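Home Notebook Recipes Swatches About
Search the notebook Go
6 min read

12/22/25 – dye bench, indigo vat again

Back on the vat today after leaving it alone for far too long, and I'm writing this up while my fingernails are still blue so I don't forget the details like I did in March. (The March entry says "went well, see photos" and there are no photos. Thanks, me.)

Starting point: the fructose vat I've been calling Flarnen, in the tall bucket by the sink. It had gone flat. The liquid was a dull navy all the way down, no coppery skin on top, no flower to speak of. I stirred it slowly, waited, and got a few sad bubbles that popped right away. pH paper came out lower than I like, so lime first. I gave it 2 teaspoons, stirred around the wall of the bucket in one direction, lid on, went and had coffee.

Came back and it was a little better but still navy. So then sugar. I made a hot solution with 5 teaspoons of fructose and poured it down the side instead of dumping it in the middle, and set the bucket in a tub of hot water with a towel around it. That was the thing it wanted! By the time I'd finished scouring, the liquid under the surface had turned that murky amber, like strong tea with something wrong with it, and the skin was back. I could have hugged the bucket.

Note for anyone else using Flarnen – please write on the lid when you feed it. I can't tell from the outside whether somebody added lime last week or whether it's just settling out, and there's already a thick layer of sludge at the bottom. Don't let cloth touch the sludge. I hung the old cake rack in there on strings and it does the job.

Scouring: soda ash and a squirt of the plain dish soap, simmered in the big pot. The Irkham cotton threw out so much yellow-brown gunk that I did it over again with fresh water. It's sold as ready to dye and I don't believe a word of it. The Noiphan linen blend came out nearly clear the first time. If we reorder, I vote Noiphan, even though it frays like crazy and I had to zigzag every edge before it went anywhere near the pot.

Dips: 8 swatches, all wetted out for an hour first and squeezed hard. Short dips, a couple of minutes each, then out to air until all the green was gone before going back in. I used to do one long dip and wonder why it rubbed off on everything I own. Short dips, lots of air, more dips. The first pull is still my favorite part of the whole business, that yellow-green going blue from the edges in while you stand there dripping on your shoes.

Results so far, before neutralizing:

Irkham cotton, 2 dips – pale, a bit streaky on the fold. My fault, I let it crease against the rack.
Irkham cotton, 5 dips – good solid mid blue, even.
Noiphan blend, 2 dips – soft gray-blue, really pretty, would make nice napkins.
Noiphan blend, 5 dips – darker than the cotton at the same count. Slubs took it unevenly and I like that.

The rest are in the rinse bucket and I'll log them when they're dry. No point judging wet blue, it always lies.

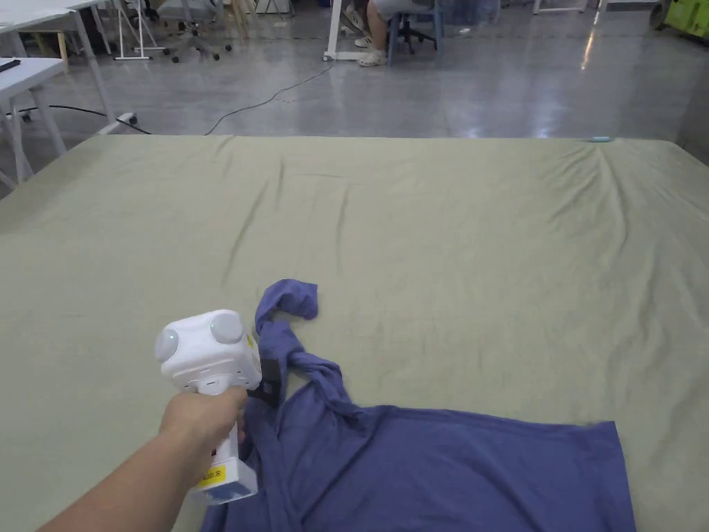

Color names are the next headache. My tags say things like "mid" and "mid but nicer," and that's no use to anybody trying to match a second batch. I'd like a set of everyday reference blues we can all point at, with plain words for each. A blue-violet like that rumpled cotton T-shirt, for one, is over on the red side of anything I've pulled from Flarnen, and next to the sage-green fabric it would make a handy pair of labels for "too far this way" and "too far that way." To get near the violet side I'd probably overdye with a little madder or cochineal. Perkevow has madder extract in the small jars, and I may get one after the holidays if there's money left in the jar on the shelf.

Neutralizing: splash of white vinegar in a bucket of cool water, swatches in until they stop smelling of lime, then a rinse and a hot soapy wash. I skipped the hot wash last time and the whole swatch book has smudges on the facing pages.

Still to do:
– rub test on the 5-dip pieces, dry and damp, against white muslin
– tape half of each swatch behind card in the south window, 14 days, then compare
– buy more pH paper, we're down to the end of the roll
– find out who has the long stirring stick, I used a broom handle

Vat was put to bed with a small spoon of lime, stirred, lid on, towel still wrapped. Written on the lid, too.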